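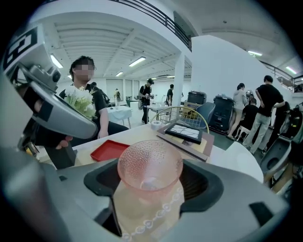

I replaced my laptop in March, after 5 years with the old one, and I've now had the new machine long enough to write something useful about it. Most of the reviews I read before buying were written after a few days of use, and they spent a lot of time on the screen. Fair enough, the screen is the bit you look at. Take the pink glass vase, where the light comes through the glass and the top goes rosy while the lower part turns more of a peach colour. On my old laptop those two colours would have been much the same pink. On the new one I can see the change, and I can see the little raised dots on the surface without zooming in. So the screen is better. It was not the reason I bought it and it hasn't changed my life.

The reason I bought it was the battery. The old one was down to 40 minutes off the charger, and the last time I took it to the library I spent most of the visit looking for a power point. I asked at the repair place on Bradbridge Road about a new battery and they could do it, but the part had to be ordered in and they couldn't say when it would turn up. The hinge was going as well. I decided to stop spending money on it.

What I ended up with is the Olteck 14-inch, the middle one in the range. I had it down to that and a Bagheri, and the Bagheri was the nicer object. It was lighter and the lid opened with one finger. It also had 2 ports, both the same kind, and one of them was for charging. I have a mouse, a label printer, a backup drive and a card reader, all with the old rectangular plug. The Olteck has three of those down the sides plus a proper HDMI socket, and a slot for a memory card. It's thicker because of it. I don't mind thick.

Dennis Sedgwick, who I used to work with and who has owned more laptops than anyone I know, told me to get the Bagheri and buy a dock. I priced the dock. It would have taken the total well past what I wanted to spend, and I'd have had a dock sitting on the desk with its own power brick. He still thinks I got it wrong.

Battery first. With the screen at a bit over half brightness, wi-fi on, a browser with too many tabs and a spreadsheet open, I get roughly a full working day out of it. Video calls knock that down badly. We have all been on a lot of video calls this year and a long one in the morning means I'm plugging in after lunch. There's a setting in the Olteck control program that stops charging before it's completely full, which is meant to be easier on the battery if you're at a desk most of the time. I've turned that on. After three months of use the battery report says it holds as much as it did when I bought it, so either the setting is doing something or it's too early to tell. I suspect it's too early to tell.

The keyboard is good. The keys have some travel in them and the arrow keys are full size, and I stopped making mistakes on it within the first week. The power button is in the top right corner where Delete used to be on my old one, and I put the machine to sleep by accident for a fortnight until I went into the settings and made the button do nothing on a short press. If you buy one of these, do that on the first day. It's in the power options under "Choose what the power buttons do".

The trackpad is fine. I use a mouse.

The webcam is bad. It sits above the screen in the right place, but the picture is grainy unless I face the window, and the colour is a bit green. My sister asked if I was feeling all right. I tried to buy a separate webcam in April and they were sold out everywhere, and by the time they came back I'd got used to facing the window.

The fan is the thing I'd complain about most. When the machine is doing updates, it runs the fan hard, and it's a high sort of noise that carries into the next room. There was a firmware update in May that was supposed to calm it down. It helped when the laptop is idle. It made no difference during a call, which is when I'd like it quiet. There is a "silent" mode but it slows everything down enough that I notice, so I only use it at night.

Moving my files over took longer than I expected. I had 83 gigabytes of photos and documents, and I copied the lot to the backup drive and then across to the new laptop. The copy itself went overnight. The slow part was finding all the passwords, and getting the label printer going again. The driver on the disc was too old, the one on the website wouldn't install, and what finally worked was plugging the printer in without installing anything and letting Windows sort it out. I wish I'd tried that first.

I sold the old one to a bloke over in Tultinstead who wanted it for parts. He was happy with the hinge, which surprised me. I wiped it beforehand using the reset option in settings, the one that cleans the drive fully and takes hours, and I'd recommend doing that over the quick one.

Would I buy the Olteck again? Yes, for the ports and the battery. I'd look for one with the matt screen if it was in stock, as mine picks up the ceiling light in the kitchen. I'll post again when the battery has had a year on it.

Posted 2 July 2020
Filed under: computers, home office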